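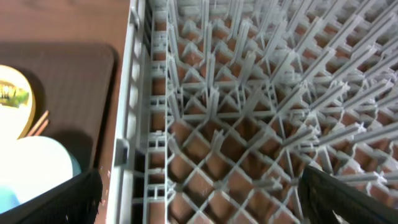
4. Setting up the Rerner display wall

1. Lay the base rail on level floor, open side up.
2. Stand the end posts in the rail and lock both cams.
3. Hang the panels from left to right. Each panel is 700 mm wide.

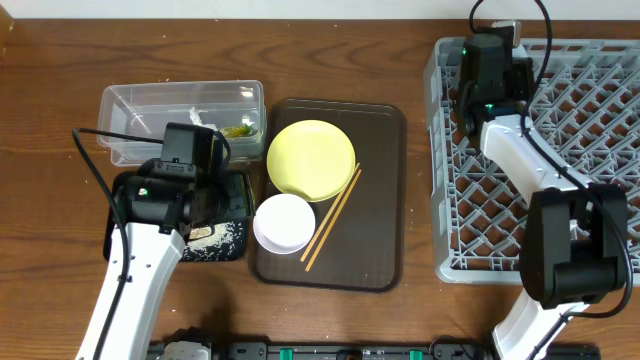 Can the wall stand without the rear braces?
Fit a brace behind every second panel, even for a one-day show.

4. Clip on the header – logo side toward the aisle – and press until it clicks.

Caution: Do not hang more than 30 kg on one panel.
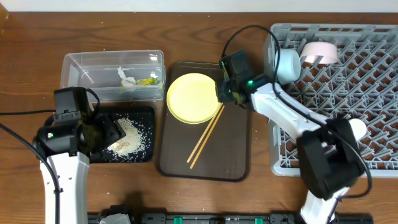 5. Run the light cable through the end post and plug it in last.

Note: Spare cams are part no. 316.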